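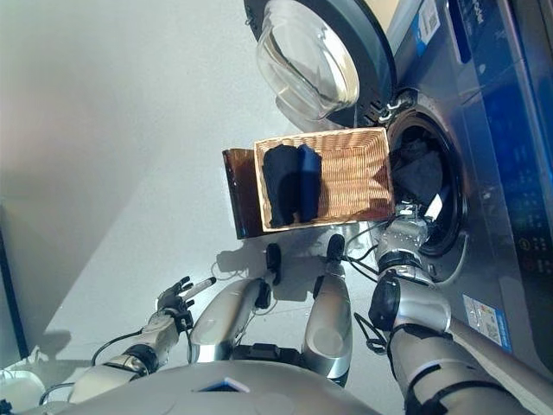
Dark gray clothes in the front-loader, door open.

Pomow dye room notebook, February 25, 2025

Walnut again! I know, I know, I said I was moving on to onion skins, but the bucket of hulls from August was still sitting under the bench with its lid on and I wanted it gone before the weather warms up. It smells exactly how you think it smells. If you're in after me, leave the back window cracked and put the lid back on properly, the clip on the left side doesn't catch unless you lean on it.

What I was after: a brown that doesn't go orange in daylight, and then a gray-brown from the same pot with a bit of iron in it. We got a lovely one last fall on the Prallari wool and I wrote down practically nothing, just "nice, do again," which is no help to anybody, least of all me. So this time I'm putting in everything I can remember, probably too much.

Yarn is Prallari lot 2271, the undyed worsted, and I cut it into small skeins with loose figure-eight ties (the tight ties are what gave us those pale bands on the madder, I'm pretty sure of that now). Everything got an overnight soak with a squirt of the plain dish soap. I left one skein out of the soak on purpose and put it in dry, just to see. It came out blotchy, pale in the middle and nearly black where it had been sitting on the bottom. Kind of pretty if you want that. I don't.

No alum on any of these. Walnut doesn't need it and I'm tired of using up the alum on colors that would have held fine without it. Somebody has written "ALWAYS MORDANT" on the shelf in marker and I'd like to argue with that, at least where walnut is concerned.

The liquor: I strained the hulls through the old pillowcase first, then again through the fine one, and there was still sludge. I let it stand while I had lunch and poured off the top, and that worked better than either pillowcase. Should have started there. The color of the strained stuff was like very strong coffee with a greenish edge on the foam.

Heat was the Skandden hot plate, the bigger one. It still overshoots! I set it low, walked off to wind the next skein, came back and the pot was at a proper simmer with the wool bobbing around in it. I've complained about this plate on other pages so I'll keep it short. Turn it on, let it settle with just liquor in the pot, and only then put the yarn in. The smaller plate behaves itself but it won't take the wide pot.

Skein A was the straightforward one. Kept it just under a simmer for an hour, turned it with the glass rod every so often, then left it in the pot to cool down by itself. Good solid brown, a little red in it under the shop lights and less red at the window. This is the one I'd knit with.

Skein B went in with A and came out early, when I got nervous about the boil. Lighter, more of a toast color. I like it more than I expected to and I'd happily make enough of this for a vest.

Skein C had the iron. I weighed 17 grams of yarn for this one, dissolved a tiny pinch of ferrous sulfate in a jar of warm water, took the skein out, stirred the iron into the pot, and put the skein back. It shifts so fast. I'd barely got the rod around it and the brown had gone down to a smoky gray-brown, and I pulled it after five minutes because I got scared of it going harsh. It's a little rough in the hand next to A, but I had to hold them both against my neck to be certain. I didn't weigh the pinch. Yes, I can hear you. The little scale's battery is dead and the big one doesn't register anything that small.

Skein D was an exhaust bath, so whatever was left in the pot after C, iron and all. Came out a cool mushroom color, sort of a putty. Surprisingly even. If we could get that on purpose I'd be thrilled, but I don't see how we repeat it without weighing the iron next time, so see above about the battery.

I also threw in a scrap of cotton from the rag bin and it hardly took at all, a weak tea color, and patchy where there'd been some kind of finish on it. Cotton would want a scour and a tannin step and I had neither the time nor the patience. The linen scrap did slightly better. Both are pinned at the back of the book if you want to look.

Rinsing took forever. A ran brown, then tan, then clear-ish. C ran clear almost straight away, which seems backward to me and I'd like to know if anyone else has seen that. I did three rinses on each by hand in the deep sink, squeezing and no wringing, with the water as close to the temperature of the wool as I could get it. Please don't put any of these skeins in a machine, even on a wool cycle, even if it says delicate. The big felted thing on the windowsill used to be a nice cabled hat and that's how it got there.

For the fastness test I cut a length off each skein, plaited it with a bit of white cotton yarn and washed it in a jar with soap, shaking it whenever I walked past. A left a faint stain on the white. B, C and D left none that I could see. Strips of all of them are wound on card with half covered in foil and taped inside the south window, so leave those alone until the end of next month, please. There's also a strip of commercial brown in with them for comparison. I'm betting it fades worse than mine but I've been wrong about this before (see the page about the beets, or better yet don't).

A few bits I'll forget otherwise. The Barreto order came and they sent the long gloves instead of the short ones. I'm keeping them, I like the long ones, they go right over my sleeves. They left out the pH strips though and I need to call about that. I would have liked to test the liquor today, it's been sitting all winter and I've no idea what it's turned into. The colors came out fine so maybe it doesn't matter.

Wear the gloves, by the way. I took one off to fix a tie and my left thumb is now the same shade as skein A. It doesn't scrub off, it just has to grow out. The bench has a new ring on it too, right by the outlet. I tried lemon juice and then baking soda and then both, and got a lot of fizz and exactly the same ring.

Leftover liquor is in the lidded jug on the floor, labeled, iron in it, so don't use it for anything you want to stay a warm brown. The plain stuff is in the smaller jug next to it. Spent hulls went on the gravel out back and NOT in the compost, the tomatoes hate them.

Next time: weigh the iron, buy the battery, do D again on a bigger skein, and try a dip of C back into plain walnut to see if some of the warmth comes back. I'd also like to split a pot and do one half without heating it at all, just leave the wool sitting in it for a week or so. I've heard it gives a softer hand and I'd never have to touch that hot plate.

Skeins are on the rack over the sink, drying. Tags are tied on but the ink ran on B, so B is the toast one.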